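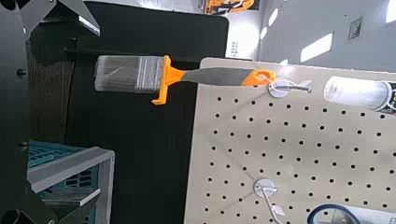 # Questions I get about LTL freight bills

Last touched up 19/02/2019

I'm Esther Kinyua, and I run Brakgate, a one-woman shop in Pundesside that reads freight bills for small manufacturers and distributors. Mostly less-than-truckload, so a pallet or two at a time, sharing a trailer with everybody else's pallets. I answer the same questions on the phone over and over (happily!), so I've typed them up. If yours is missing, email me and I'll probably add it.

## What do you do all day?

I compare what the carrier quoted you, what you wrote on the bill of lading, and what the carrier billed. When those three don't agree, I find out why. Sometimes the carrier made a mistake. Quite often my client did, and then we fix the paperwork going forward and swallow that one. I'd say it's an even mix, which surprises people who call me already mad at their trucking company.

## Why is my invoice higher than my quote?

The usual suspects are a reweigh, a reclass, or an accessorial. A reweigh means the carrier put your pallet on their own scale and got a bigger number. A reclass means they think your goods belong in a different freight class. An accessorial is an extra service: liftgate, residential delivery, inside delivery, an appointment, that sort of thing.

Look at the invoice line by line before you call anybody. The extra charge nearly always has a code next to it, and the carrier's rules tariff (it's on their website, it's long, get coffee) tells you what the code means.

## The carrier says my pallet weighs more than I said. Can I fight it?

Sure, if you have something to fight with. Ask for the inspection or weight certificate first. Then send back your own proof: a scale ticket, packing list with unit weights, spec sheets from the manufacturer.

One of my first clients, Subramaniam, had been writing the product weight on every bill and leaving off the pallet and the stretch wrap. The carrier's scale said 1,020 pounds, and the carrier's scale was right. Pallets weigh something! Put the whole thing on the scale, wrapped and strapped, and write down that number.

## What is freight class, in normal words?

It's a way of sorting goods by how much trouble they are to haul. Four things go into it: how dense they are, how well they fit next to other freight, how easy they are to handle, and how likely they are to get damaged, stolen or to damage something else. Dense, sturdy stuff gets a low class and a cheaper rate. Light, bulky or breakable stuff gets a high class and you pay for it.

Plenty of items are classed on density alone. To get density, multiply length by width by height in inches, divide by 1,728 to get cubic feet, then divide the weight by that. Measure the widest points, overhang included. If your boxes stick out past the edge of a 40-inch pallet, you don't get to write 40.
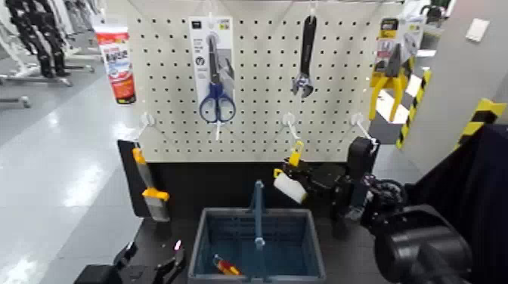

*Packaged scissors, an adjustable wrench and yellow-handled pliers on the pegboard.*

## Can I just write "tools" or "parts" on the bill of lading?

Please don't. A vague description hands the decision to whoever is inspecting freight at the terminal that night, and they aren't going to guess in your favor. Use the item number and the description that goes with it in the classification. If you ship several kinds of things on one pallet, list them separately with a weight for each, or ask your carrier how they want mixed pallets described. They don't all do it the same way, and yes, that drives me nuts too.

## We got charged for a liftgate we never asked for. Now what?

Find out if the driver used one. I know that sounds obvious, but the person in accounting who opens the invoice usually wasn't at the delivery. Call your customer and ask if they have a dock. If they don't, and somebody got the pallet to the ground, then there was likely a liftgate and you probably owe the fee. If they do have a dock, get the signed delivery receipt and dispute it in writing.

My favorite was a $705 invoice for Dultomov where the freight itself was the smaller part. The rest was limited access, a redelivery and storage. The ship-to address turned out to be a storage facility, which carriers commonly treat as limited access, and no phone number had been put on the bill, so the driver couldn't reach anybody at the gate. We got the storage taken off. The other two charges were fair and they paid them. They put a phone number on everything these days.

## How long do I have to dispute a bill?

For trucking inside the US, the general rule is 180 days from when you receive the bill to contest it. Your own contract may say something different, so read it. I'd start the week the bill shows up anyway, while the dock crew still remembers the shipment. Disputes I send in the same month go a whole lot smoother than the ones somebody finds in a drawer the next July.

## Is that the same as a damage claim?

Nope, separate department, separate form, separate clock. An overcharge dispute is over what you were billed. A damage or loss claim is over the goods. For damage, note it on the delivery receipt before signing, take photos of the packaging and the product, and keep everything until the claim is settled. "Subject to inspection" scribbled on the receipt does very little for you. "Two cartons crushed, top layer" does a lot.

If you find the damage after the driver has left, report it right away. Many carriers want to hear within five business days, and it's a harder claim to win even then.

Oh, and pay the freight bill while the claim is open, unless your contract lets you hold it. Short-paying can cost you your discount, and then you've got two problems.
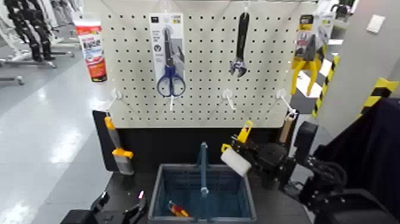

*Same pegboard, with a few white hooks free.*

## Should I use a broker or go straight to the carriers?

Depends on your volume and your patience. A broker can get you pricing you wouldn't get alone, and you only deal with one contact. Going direct, you know exactly whose rules apply, and a local terminal manager who knows your name is worth plenty. I have clients doing both. I don't take money from either side, so I've got no horse in it.

## How do you charge?

Flat monthly fee based on how many shipments you have. I used to take a share of refunds and quit doing it, mainly because I was spending my time chasing old money when the client needed a better bill of lading template. I'll quote you after I've seen a month of invoices. Looking at that first month is free, and roughly 3 hours of my time, so send me real ones!

## Do you handle ocean, air or rail?

I don't. I know enough about rail to be polite at lunch. For any of those I'll gladly pass you to somebody better.

## What should I send you to get started?

- One month of carrier invoices, as PDFs if you can
- The matching bills of lading
- Your pricing agreement or the quotes you were given
- The name of whoever builds your pallets, so I can call and ask nosy questions about tape measures

Email is best. If you leave a voicemail, say your company name slowly and tell me which carrier it's about, and I'll pull up their rules before I call you back.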